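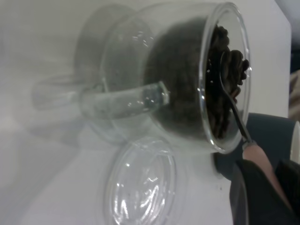 Vol. 4, Issue 2, page 17

Writing rules for a robot that handles breakfast stuff
Keegan Kennedy, Prondholm student projects

I signed up for this project thinking I'd get to drive a robot arm all spring, and I did drive it some, but mostly I wrote rules. Then I rewrote them. By the time I handed in, the rulebook for our tabletop tasks was down to 1,147 words, and I'm prouder of the stuff I cut than the stuff I kept!

The starting point was a mess, sorry to everyone who worked on it before me. The lab (we call it Kuo, after the room) had 3,943 recorded runs of the arm doing small kitchen jobs, with spoons, mugs, jars, coffee beans, that kind of thing. The only written guidance was a page taped inside a cabinet door that said to keep the table tidy and be careful with glass. Everybody had their own idea of what tidy meant. I went through the operator notes for all the runs and 644 of them had a remark like "restarted, table not ready" or "lid in the way?" with the question mark and everything. My question was pretty simple: could a short set of rules get people to set up and stop in the same way?

First, glass. A glass jar is a tricky thing for an arm to work near. You can see right through it, the highlights jump around, and if it's lying on its side it can roll. My first draft banned glass completely. That lasted until my first meeting, where I got told (nicely) that people have glass in their kitchens and the arm had better learn about it. So the rule now reads: glass is allowed, one person watches it for the whole run with a hand near the stop button, and nobody reaches under the arm to catch it. Let it fall. I put that last part in bold in the real version. The urge to grab is really strong, I've felt it myself.

Second, lids. Any lid that comes off gets a decision before the run starts: either it's part of the task and stays on the table, or it's put away. Both are fine. What messed people up was deciding halfway through, with somebody leaning in to move it while the arm was live. If you want to move it, you stop the arm, move it, and write down that you did.

Third, tools in the gripper. When the arm is holding a spoon, the spoon is part of the arm. I stole this idea from the Flestovitz shop handbook, which says the same about long drill bits, and it cleared up a lot of arguments over how far back to stand. You measure your distance from the tip of the spoon.

Fourth, crumbs and specks. I had a whole page on this. It's now two lines. Wipe the table at the start of a session, and after that leave small specks alone unless they're part of what you're testing. People were stopping every other run to pick at dots on a white table and the notes were full of it.

To test the rules I had pairs of students set up the same coffee task, some with the old taped page and some with my draft, and then I read their notes without knowing which group they were in. It isn't a big study and I wouldn't lean on it very hard. The groups with the draft wrote down their stops way more often, which made the numbers look worse at first (more stops!) until I figured out that the other groups were stopping too and leaving it out. I also added a form in Ondimine, our logging tool, with a required box for why you stopped. I got 700 entries out of that before the end of April, and the most common reason by far was some version of "wasn't sure." I love that. I'd much rather have someone stop for not being sure than keep going and hope.
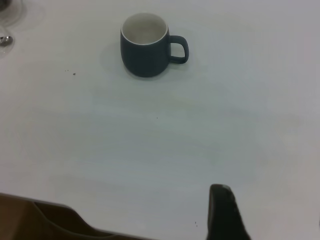

Jussara Cordeiro read my draft and thinks I let people off too easy on the speck rule. Her note in the margin says: "Two lines is good, but who decides what counts as small? If I come in at four in the afternoon after someone else's session, I don't want to guess. Give me a size or give me a photo to compare with. Also, your wiping rule doesn't say who does it, so it'll be the same person every time." She also wants the stop reasons picked from a list, and on that one we still don't agree.

She's right about the wiping. The rule now says the person who signs in first does it, and there's a line for their initials. For the size I tried writing "smaller than a coffee bean" and then we had a long talk about broken coffee beans, so for now it says "smaller than a grain of rice" and I know that's got the same problem. A comparison card would fix it and I ran out of time to make one.

On the list of stop reasons, I get why she wants it. It'd be a lot faster to sort. But if I'd had a list in February I wouldn't have thought to put "wasn't sure" on it, and I'd have lost the most useful answer I got. Maybe a list with a blank at the bottom? Whoever picks this up next year can fight that out with her.

Things still open: the rules don't cover hot drinks at all (we only ever worked with dry beans), they assume two people in the room, and I never settled how long you have to wait after a stop before you can put your hand in. I've been using a slow count of three. The current rulebook is in the Kuo binder, and the old taped page is behind it if you want to compare.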